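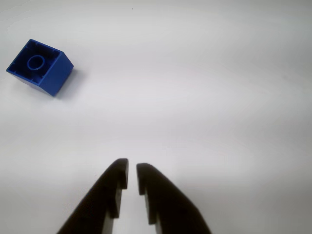

Rornurmont Toy Library Opens Brick Room, Asks Public for Spare Pieces

RORNURMONT, Sat 6 April. The Rornurmont Toy Library today opened a room for the sorting, cleaning and lending of chunky building bricks. Families can borrow boxed sets for up to three weeks at no charge. The room is on the ground floor of the Ruppert Building, next to the main lending desk, and is open during normal library hours.

The library has lent toys since it moved into the Ruppert Building, but loose bricks had always been a problem. They came in by the bag, in mixed sizes, and most of them stayed in the bag. Sets that did go out often came back short, and the staff had no supply of single pieces to fill them up again.

The new room starts with 164 boxed sets. Each one is packed from donated bricks that have been checked and washed, and each has a card in the lid listing what belongs inside. A further 2,000 bricks are held back as spares.

"Parents kept telling us the same thing," said Huệ Ung, who manages the toy library. "The child wants to build a tower and there are four bricks left in the box. Now they can come to the desk, tell us the color, and we hand them one."

Bricks are checked on plain white tabletops. Each piece is turned over so that the underside can be inspected, as this is where crumbs and modeling clay collect and where cracks tend to start. The round tube in the middle of a square brick has to be whole. If it is split, the brick will not grip the one below and it goes to recycling. The walls are checked for bite marks and sharp edges.

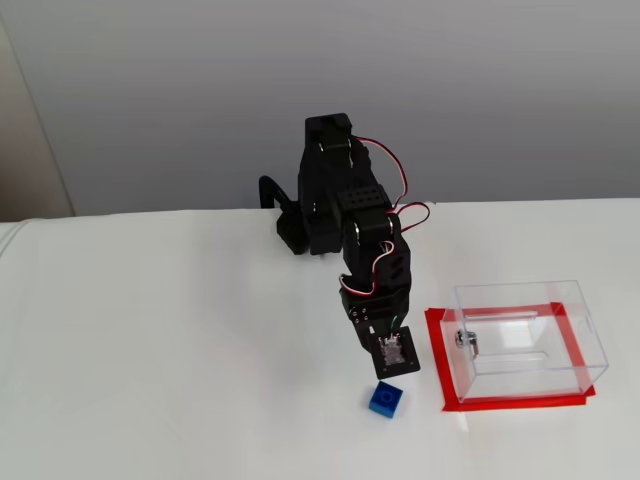 Pieces that pass are sorted by color and then by size. Blue is the most common color in the donations so far, followed by red. Green and yellow are in short supply, and the library would be glad to have more of both. Small single-stud bricks are kept apart from the rest and are lent only to families with children over three.

Washing is done in warm water with a mild soap, in mesh bags, and the bricks are left to dry overnight with the hollow side down. The library does not use a dishwasher. An early trial left several dozen pieces warped, and they no longer fit together.

Storage bins and shelving for the room were supplied by Flamach, a local shelving firm. The lending cards and box labels were designed by Imau, a print shop on the same street. The remaining costs were met from the library's own budget.

"I have been washing bricks since winter and I still find sizes I haven't seen before," said Shanti Uniyal, who runs the sorting tables. "We take any make as long as it is the large kind. If it doesn't fit with the others, we put it in a box with its own kind and lend it that way."

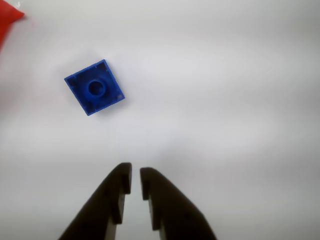

Donations can be left at the lending desk at any time the library is open. Bricks do not need to be washed first, but donors are asked to remove stickers where they can and to leave out batteries, figures with small parts, and anything made of foam. Baseplates are welcome if they are flat. Sets do not need to be complete.

Borrowers need a library card and may take out one boxed set at a time. There is no fine for a lost brick. The library asks only that the card in the lid be marked so that the set can be filled up before it goes out again.

A building morning for children under 8 will be held in the room once a month. Places are limited to 12 children and can be booked at the desk. The library plans to review the lending figures in August and will then decide whether to add train track to the collection on the same terms.

For more information, ask for Huệ Ung at the Rornurmont Toy Library, Ruppert Building, ground floor.

Comments (4)

marit_k
Do you take the small standard bricks too or only the big ones? We have a whole drawer of them.

Rornurmont Toy Library
Hi marit_k, only the large kind for now, sorry. Hang on to them if you can, we may look at it after August.

DadOfTwins
Borrowed a set this morning. Card says 80 pieces, we had 80. Would be good to be able to take two boxes if you have two kids though

Pauline R.
Can I drop a bag off for my neighbor or does she have to come in herself? She doesn't drive.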